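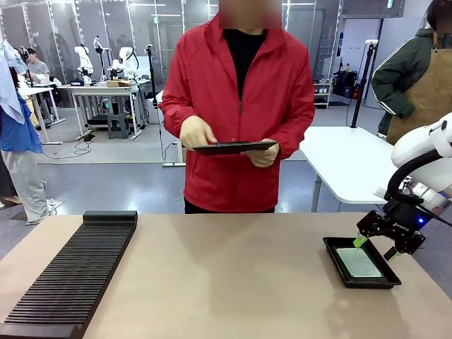 Kemeys Canvass Bag
Grastgate Campaign Supply
$99 each
Ships within 24 hours

Hi, I'm Hefin Watkins, and I run Grastgate. I've knocked on doors for school board candidates, a county clerk, two losing mayoral campaigns and one winning one, and I have carried my flyers in just about everything you can carry flyers in. Grocery totes. A diaper bag (not my proudest afternoon). One of those flat messenger bags that looks great until you put 100 door hangers in it and it folds up like a taco and creases every last one.

So I made the Kemeys, which is the bag I wanted the whole time. It's for local campaigns, ballot measure drives, voter registration tables, and anybody who spends their weekends walking up other people's driveways.

What it does

The main pocket stands open on its own. You can reach in with one hand and pull out a flyer while the other hand is ringing the bell or fending off a friendly dog. There's a stiff divider down the middle, so you can keep English on one side and Spanish on the other, or the full-size flyers on one side and the "sorry I missed you" cards on the other. I keep mine that way and I can grab the right one without looking.

The front pocket fits a clipboard standing up. It was cut for the Dolix clipboard, our own model, but any letter-size board will slide in fine. Legal-size boards stick out the top. They'll ride okay if you're walking, but please don't run with one in there!

Behind that is a zip pocket for your phone and keys, and then a little sleeve for pens. I asked for the pen sleeve to be deeper than the sewing shop wanted it to be, and I won that argument. If you've ever bent over to pick up a dropped petition sheet and watched all your pens roll into a storm drain, you know why.

The strap

Wide, padded, and it goes across your body. It adjusts from short to very tall, and the buckle is at the front where you can get at it. I'm six foot three and my sister-in-law is barely five feet, and we've traded the same bag back and forth all through July without either of us complaining. The padding comes off for washing – four snaps and it's loose.

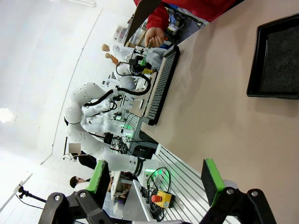 You'll want to break the strap in a little before a long shift. It's stiff out of the package. I wore mine around the house for an evening and that did the trick, although my kids had some things to say about it.

Rain

The shell sheds a normal rain. There's a flap that rolls over the main pocket and clips down, and with the flap shut I've walked home in some pretty miserable weather with dry paper. It isn't a dry bag, though. Don't set it down in a puddle and go have coffee. If you collect signatures and you absolutely can't lose a sheet, get the Skimitz liner as well. It's a clear sleeve with a press seal that drops into either half of the main pocket, and it's sold separately on the accessories page.

What it doesn't do

It won't hold yard signs. People ask me this more than anything else. The wire stakes will poke through the bottom and then you'll be mad at me. We have a sign sling for that, and it costs less than the bag does.

It also isn't a cash bag. If you take donations at the door, follow your state's rules and keep the money somewhere that locks. The zip on the Kemeys is just a zip.

Colors and printing

Navy, forest green, gray, and a bright yellow I added after a campaign manager told me she kept losing track of her people at dusk. No red and no plain royal blue, on purpose. I sell to every party and to plenty of folks running without one, and I'd like the same bag to work for all of them.

We can print your candidate's name or your measure number on the front pocket in one color. Send me a clean file if you've got one. If all you've got is a photo of a bumper sticker, send that and I'll see what I can do – I've worked from worse. Remember that a lot of places want a "paid for by" line on printed campaign goods. I'll put on whatever wording you send me, but I'm not a lawyer and I can't tell you what yours should say. Your county election office can point you to the rules.

How long they last

My own test bag has been to 4,000 doors and it's still in use. The corners have gone fuzzy and there's a coffee stain I've stopped noticing, but the stitching is sound and the zip runs. If a seam lets go on yours in the first two seasons, mail it back and I'll fix it or swap it. You cover postage to me, I cover postage back to you.

Washing

Take out the divider, unsnap the strap pad, cold water, gentle cycle, hang it up. Don't put it in the dryer. Printed bags should go in inside out.

Ordering

Plain bags ship within 24 hours of your order. Printed bags take longer, and the two weeks before a primary are always a zoo here, so get your order in early if you want your name on them. Used bags can come back for a refund within a month if they're unprinted and reasonably clean.

Questions go through the contact form, and I answer them myself, usually after 9 p.m.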